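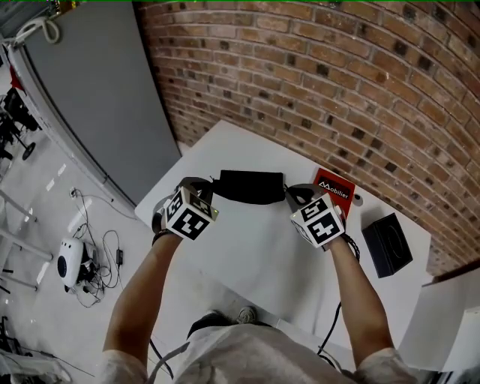

Ronja Björklund 말로는 화면에 경고가 한 번도 안 떴대요. 초록불도 그대로였고, 녹화도 정상 종료로 찍혔고, 그런데 나중에 열어 보니 왼손 궤적이 중간에 펄쩍 뛰어 있더라고요. 저도 처음엔 재생 프로그램 문제인 줄 알고 반나절을 엉뚱한 데서 보냈습니다.

그래서 이 장을 따로 뺐어요. 원래는 '보정' 장 끝에 두 줄로 들어가 있던 내용입니다.

6장. 양손 그리퍼의 위치 추적이 끊기거나 튈 때

6.1 어떤 고장인가

Grovden 세트의 손잡이형 그리퍼는 위에 얹힌 마커 큐브로 위치를 잡습니다. 머리 쪽 카메라에 큐브 면이 제대로 들어와야 하는데, 두 손을 가까이 모으거나 손목을 확 꺾으면 읽을 수 있는 면이 줄어들어요. 파우치나 천처럼 납작하고 흐물흐물한 걸 양쪽에서 잡고 당기는 작업이 특히 그렇습니다. 손이 저절로 안쪽으로 말리거든요.

문제는 그다음입니다. 구버전 Tveit 기록기는 마커를 놓쳐도 멈추지 않고 마지막 위치를 붙들고 있다가, 다시 보이는 순간 새 위치로 건너뛰어요. 파일에는 빈칸이 없으니 검사도 통과합니다. Farkow 작업실에서는 이걸 모르고 2,805건을 모았고, 다시 걸러서 쓸 수 있다고 남긴 게 2,077건이었어요. 나머지는 전부 새로 찍었습니다. (제가 그중 꽤 많이 찍었어요. 파우치는 당분간 보고 싶지 않습니다.)

주의: 그리퍼의 초록색 표시등은 전원과 통신 상태만 알려 줍니다. 추적이 되고 있다는 뜻이 아니에요. 추적 상태는 반드시 기록기 화면의 '마커' 항목에서 보세요.

6.2 시작하기 전에

기록기 버전부터 확인합니다. 2022년 11월 13일 이후에 받은 설치본이면 추적이 끊길 때 녹화가 멈추고 소리가 납니다. 그 전 것이면 Iserby 자료실에서 새로 받아 덮어 설치하세요. 설정 파일은 그대로 남습니다.

필요한 건 마른 극세사 천, 케이블 묶는 벨크로 끈, 그리고 양손 보정판입니다. 보정판은 상자 맨 밑 칸막이 아래에 있어요. 저는 그걸 완충재인 줄 알고 버릴 뻔했습니다.

6.3 점검 순서

1. 녹화를 멈추고 두 그리퍼를 작업대에 내려놓습니다. 물건을 쥔 채로 점검하지 마세요.

2. 마커 면을 마른 천으로 닦습니다. 알코올은 쓰지 마세요. 인쇄면이 번들거리기 시작하면 되돌릴 방법이 없어요.

3. 큐브를 살짝 잡고 흔들어 봅니다. 조금이라도 덜컥거리면 아래쪽 나사를 조이고, 이때는 6.4의 재보정까지 꼭 하셔야 합니다.

4. 케이블을 손에서 어깨 쪽으로 더듬어 올라가며 꼬인 데를 풉니다. 팔뚝 옆으로 늘어지는 부분은 팔을 쭉 뻗어도 당기지 않을 만큼 여유를 두되, 손끝 앞으로는 넘어오지 않게 벨크로로 잡아 주세요.

5. 기록기에서 '마커 보기'를 켜고 그리퍼를 한 손에 하나씩 듭니다. 왼손을 먼저 움직여 보세요. 화면에서도 왼쪽이 움직여야 합니다. 반대로 움직이면 좌우 등록이 바뀐 거니까 '장치' 메뉴에서 '좌우 교환'을 누르면 됩니다.

6. 두 손을 천천히 가운데로 모읍니다. 손가락 끝이 거의 닿을 때까지요. 둘 중 하나라도 표시가 회색으로 바뀌면 그 자세를 기억해 두세요. 녹화할 때 피해야 할 자세가 바로 그겁니다.

7. 같은 자리에서 손목만 안팎으로 돌려 봅니다. 여기서 회색이 뜨면 카메라 각도를 아래로 조금 숙이고 5번부터 다시 합니다.

참고: 7번에서 각도를 너무 숙이면 이번에는 작업대 먼 쪽이 안 보여요. 물건을 제일 멀리 놓을 자리에 그리퍼를 한 번 갖다 대 보고 각도를 정하는 게 빠릅니다.

6.4 재보정

1. 보정판을 작업대 가운데에 평평하게 놓습니다.

2. 두 그리퍼를 보정판 홈에 끼우고 손을 뗍니다. 왼쪽 홈에 L이 찍혀 있어요.

3. '양손 보정'을 누르고 30초 동안 아무것도 건드리지 않습니다. 작업대에 팔꿈치를 기대는 것도 안 됩니다. 제가 해 봤는데 값이 틀어졌어요.

4. 완료음이 나면 오차값을 봅니다. 초록색 글씨면 끝, 주황색이면 한 번 더요.

5. 계속 주황색이면 조명을 의심하세요. 마커 면에 빛이 허옇게 반사되면 아무리 다시 해도 통과를 못 합니다. 등을 옆으로 돌리거나 작업대를 조금 옮겨 보시고요.

6.5 녹화 중에 끊겼을 때

새 버전에서는 삑 소리가 나고 녹화가 멈춥니다. 이때 급하게 손을 빼지 마세요!

1. 두 손의 힘을 천천히 풀어 물건을 작업대에 내려놓습니다. 팽팽하게 당긴 천을 한쪽만 놓으면 반대쪽 손가락이 튕겨서 옆에 있는 물건을 칩니다.

2. '이번 것 버리기'를 누릅니다. '이어서 녹화'도 있긴 한데, 저는 쓰지 말라고 말리고 싶어요. 끊긴 앞뒤가 한 파일에 붙어서 나중에 골라내기가 정말 번거롭습니다.

3. 물건을 처음 자리로 돌려놓고 다시 시작합니다.

4. 같은 자세에서 3번 연달아 끊기면 그만하고 6.3으로 돌아가세요. 오기로 계속해 봐야 팔만 아픕니다.

경고: 그리퍼 손가락 사이에 맨손가락을 넣어 물건을 빼내지 마세요. 녹화가 멈춰도 손잡이 스프링은 그대로 살아 있습니다. 케이블이 바닥까지 내려온 채로 일어서거나 걷는 것도 금지입니다. 먼저 그리퍼를 내려놓고, 케이블을 빼고, 그다음에 움직이세요.

6.6 이미 찍은 파일 확인하기

구버전으로 찍어 둔 게 있다면 '도구' 메뉴의 '궤적 검사'를 돌려 보세요. 폴더째 넣어도 됩니다. '정지 후 도약'으로 표시된 파일이 이 고장에 걸린 것들이에요. 가끔 사람이 그냥 가만히 있었던 구간도 같이 걸리는데, 이건 영상을 열어 눈으로 봐야 구분이 됩니다. 큐브가 화면에서 움직이는데 궤적이 멈춰 있으면 고장, 큐브도 멈춰 있으면 정상입니다.

버릴 파일은 지우지 말고 '보류' 폴더로 옮겨 두세요. Iserby에 문의할 때 기록기 로그와 함께 하나쯤 붙여 보내면 답이 훨씬 빨리 옵니다. 로그는 '도움말' 메뉴의 '로그 내보내기'에 있습니다.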